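Every budget season I get handed the same kind of quote. There's a big number at the top for the robot, a smaller one for the software, and then a line near the bottom that says "data collection" with a figure so small you'd take it for shipping. I have learned to start reading at the bottom.

The quote on my desk this April is from Trostura, and it covers a two-arm setup for light handling work at our Berport site. The small line is for hand-held grippers, two of them, plus 400 hours of people using them to do the job themselves while the cameras run. The arms come later and learn from the recordings. I have no quarrel with the idea. I think it may even be the best part of the proposal. My quarrel is with the price, which assumes those hours cost almost nothing.

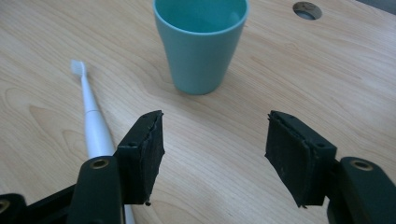 Start with wear. The quote treats a gripper as something you buy once, like a desk. It lists no spare finger pads, no padding, no tape. Anyone who has run a packing line knows that whatever touches the product is the first thing to go, and that it goes on a Friday when the supplier is closed. I asked for a parts list with prices and got a brochure. I asked again and got a figure, $2,795 a year, with nothing under it to show what it buys.

Then there is the matter of what the hours are for. A toothbrush and a mug on a table is a reasonable place to begin, and I wouldn't trust a vendor that started with anything harder. But our site handles 27 product shapes in a normal week, several of them shiny and most of them awkward. The plan has one paragraph on moving from household items to ours. It uses the word "generalize" four times and never says how many more hours it takes.
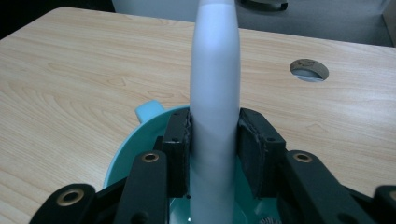 I put that to them on a call. They said it depends on the task, and I believe them. It's a fair answer from an engineer and a useless one in a budget, where "it depends" has to be typed into a cell as a number. If they can't do that, I will, and mine is going to be higher than theirs.

My own draft doubles the hours. It adds floor space too, and a person whose job is to look through the recordings and throw out the bad ones. Trostura's plan has no such person. Either they expect every recording to be good or they expect us to find somebody - and I know which one I'd bet on.

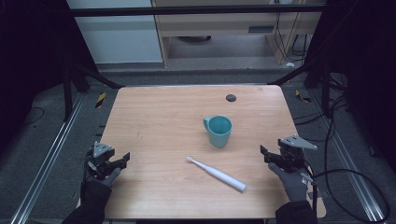 Bjarnason, reading an early version of this, wrote back that I was being unfair: "You'd spend more than that on a consultant to tell you whether the robot was a good idea. At least this way you own the recordings." Fair enough, if we do own them. The contract says we have "access," and I have asked twice what happens to that access when we stop paying.

There's also the Jisulby option, a used arm with a plain fixed program and no learning in it at all. It does one thing. The people pushing the new system talk about it the way you'd talk about a fax machine. It would cover maybe a third of what we want, and I could tell you within a few dollars what it will cost next year.
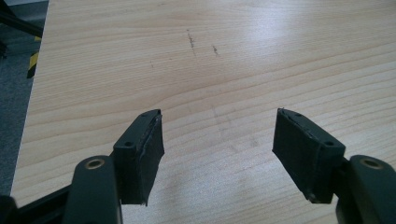

I'm not against buying the clever one. I'm against approving it on the strength of a total that leaves out the labor. Rent a pair of grippers for a quarter, put our own items on the table, pay our own people for their time and write down every hour, including the ones spent fixing things and starting over. Then price the arms. If Trostura won't rent, that goes in the file as well, right next to the brochure.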